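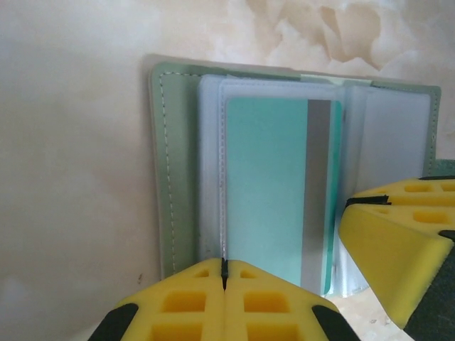 The multi-page card holder is one of the cheapest pieces of small leather goods sold, and one of the least examined. It consists of a wrapped cover, a line of perimeter stitching and a block of clear plastic sleeves fixed along a spine. Everything that goes wrong with it goes wrong in one of those places.

Most covers in the lower price bracket are coated fabric. A polyurethane or vinyl film is bonded to a woven or knitted backing, embossed while warm, then cut and folded over a stiffener. The embossing can be smooth or pebbled. It has little effect on wear. What matters is the fold radius at the outer edge, where the film is stretched and later rubbed against pocket lining. A tight fold looks neat on the shelf and cracks first.

The sleeves are a separate trade. Wanlow, which supplies finished blocks to several assemblers, offers two grades: a clear one with a gloss surface and a frosted one with a light texture. Buyers tend to prefer the clear. The frosted grade releases cards more easily, and it does not cling to its neighbor when the block is closed for months. Its disadvantage is legibility, and anyone who needs to read a number through the plastic should choose accordingly.

Capacity is usually overstated. A block rated for 22 cards is measured with one standard card per pocket and the cover pressed shut. Embossed cards are thicker at the numerals, and doubling up in the front pockets loads the spine unevenly. After that the cover springs open when set down, and the strap or tab that closes it takes the strain.

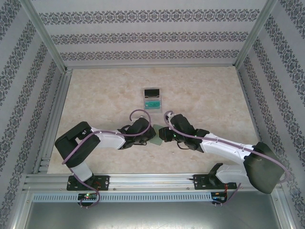 Should a new holder be filled all at once?

It is better to fill the middle pockets first and work outward over a few days. The sleeves are welded flat and need time to take the thickness of a card, and the spine beds in more evenly when the load starts at the center.

Stitching tells a buyer more than the cover does. Contrasting thread, typically white or cream on a colored ground, is chosen for appearance, but it also makes faults easy to find. Stitch length should be constant through the corners. Operators often shorten it there to keep the curve, and closely spaced holes perforate the film. A proud loop or a frayed end on a straight run usually means a tension fault or a snagged thread. It should be trimmed close and left alone. Pulling it draws up the stitches on either side.

Prostus, a maker of mid-priced holders, sews its covers before the sleeve block goes in and attaches the block to an inner flap. Drolluvetti sews cover and block in a single pass. The second method saves a step, but a torn sleeve cannot then be replaced without opening the perimeter seam.

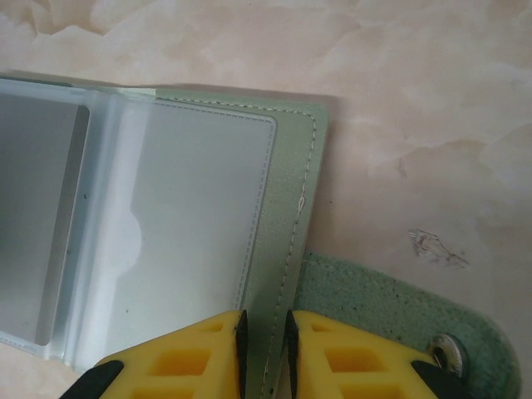

NEPIA, May —

The finishing room at Drolluvetti tests its holders by having each cover opened and closed 1,000 times. Samples are taken out every 200 cycles and checked at the fold, the corners and the spine. The workshop rejects a batch if 5 samples show whitening along the fold before the test ends. Sleeve welds are checked by hand, with a card pushed into each pocket and drawn out at an angle.

Care is simple. Coated covers are wiped with a damp cloth and a little mild soap, then dried open. Alcohol wipes dull the film and should be kept off the stitching. Sleeves that have gone cloudy can be rinsed, but plasticizer haze will not come off, and a block in that state is due for replacement. Holders stored for any length of time should be emptied first and laid flat, away from printed paper, which can transfer ink to soft vinyl.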